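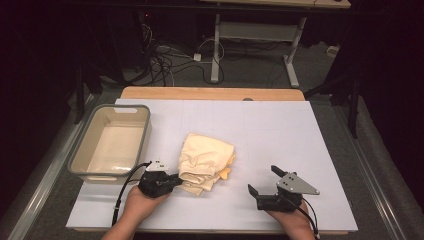 Answers to the questions we receive most often about moving to Gollberg, our hosted message queue. If your question is missing, write to the support desk and we will add it. Last edited November 20, 2020.

## Do I need a message queue at all?

Maybe you don't. If your application has one server and the jobs finish quickly, a simple table with a status column can serve you for years. A queue starts to make sense when one part of the system produces work faster than another part can process it.

## What is the difference between Gollberg and Ondarmont?

Gollberg is the queue itself. Ondarmont is the dashboard where you see your queues, change the limits and read the error log. You can use Gollberg without ever opening Ondarmont, but most teams find it more comfortable to have both.

## How long do you keep a message?

Seven days on the Standard plan. After this time the message is deleted and we can't bring it back. A message which was confirmed by the consumer is deleted immediately.

## Can the same message arrive two times?

Yes. We promise delivery at least once, so your consumer must be ready for a repeated message. The usual way is to save the message ID together with the result, in the same transaction – then the second copy can be safely ignored.

## Is the order guaranteed?

Inside one channel, yes. Between channels, no. If you need a strict order for each customer, use the customer ID as the channel key.

## How many channels can I have?

The Standard plan allows 2000 channels per account. Empty channels are also counted, so please delete the old test ones from time to time.

## Where is my data stored?

You choose the region when you create the account, Dunstan or Platthorpe. Changing it later is possible, but the queues must be empty during the change.

## Which client versions are supported?

Version 6 and newer. Version 5 stopped receiving fixes in June. It can still connect, but it doesn't know how to renew its token, and you will see error 99 in the log when the token expires. Upgrading the client solves it.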